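Good practice for demonstration recording with hand-held grippers
Student project report, Oltthorpe
Module: Robotics in Practice

1. Background

Our project looked at the rules a small team should follow when it records people doing everyday jobs with hand-held grippers. The recordings are later used to train a robot arm. We were given two sets of existing guidance, the Grendley bench rules and a shorter checklist called Kioko, and asked to turn them into one sheet that a new student could use without help.

The Grendley rules were written for fixed robot cells. They assume a fence, an emergency stop and a marked floor. Most of that does not apply when the gripper is held in the hand and has no motor driving the fingers. The Kioko checklist is closer to our kind of work but leaves out almost everything about the space around the task. We called our merged version the Stiltesar sheet, after the shared folder it was kept in.

2. Method

We went through both documents line by line and sorted the rules into those about people, those about equipment and those about the work surface. Rules that said the same thing were joined. Rules that could not be checked by looking, such as "work with care", were taken out or rewritten.

We then tried the draft over 40 recordings of simple table tasks. After each one the operator marked every rule as kept, broken or not relevant. A second student filled in the same form from the video without seeing the first form.
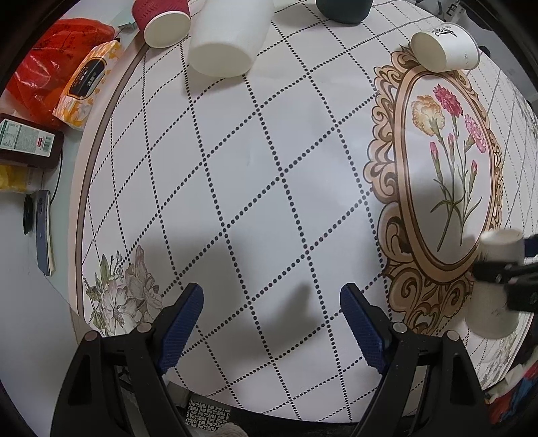

The rules for the work surface took the longest to write. Our first draft said only that the table should be "tidy", and the two students marking the forms often disagreed on what that meant. A cup task is a good case. With cups lying on their sides, one of them on the printed oval with the carnations, the surface looks untidy, but cups on their sides can be a perfectly valid starting layout. What matters is whether the layout was chosen and written down. We changed the rule to: "Every item on the work surface is named on the task card, with its starting position." Phones, packets and bottles on a nearby surface are allowed under a separate rule, provided they stay out of reach of the fingers.

Patterned tablecloths caused a similar argument. Grendley asks for a plain matt surface. We decided against copying this, as homes have patterned cloths and a robot trained only on plain tables may do badly in them. The sheet asks for the type of cloth to be noted and for the cloth to lie flat at the start.

3. Two-gripper work

Neither source said much about using two grippers at once. We added 3 rules:

Both grippers are opened and closed once before recording, with nothing between the fingers.
The screws on the finger frames are checked by hand at the start of each session.
An item is passed from one gripper to the other only if the task card says so.

The second rule came from our own mistake. A loose screw let one finger twist during a session in October and we had to throw the recordings away.

4. Results

The final sheet has 51 rules, down from 99 in the two sources together. Agreement between the two forms was better with the final wording than with the draft, mostly on the work surface rules. The rules on privacy were still marked differently by different people. We think this is because the sheet says "personal items" and does not list any.

5. Limits

All the recordings were made by members of our own group, who had helped to write the rules and knew what they were meant to say. A fair test would use operators who had never seen them. We also did not check whether following the sheet leads to a better trained robot – that would need far more recordings than we had time for.

6. Further work

The privacy section should be rewritten first, with a list covering phones, post, medicine and photographs. The sheet is also too long to read before every session. We suggest a one-page version for daily use, with the full sheet kept for training new operators.

Submitted Sat 15 May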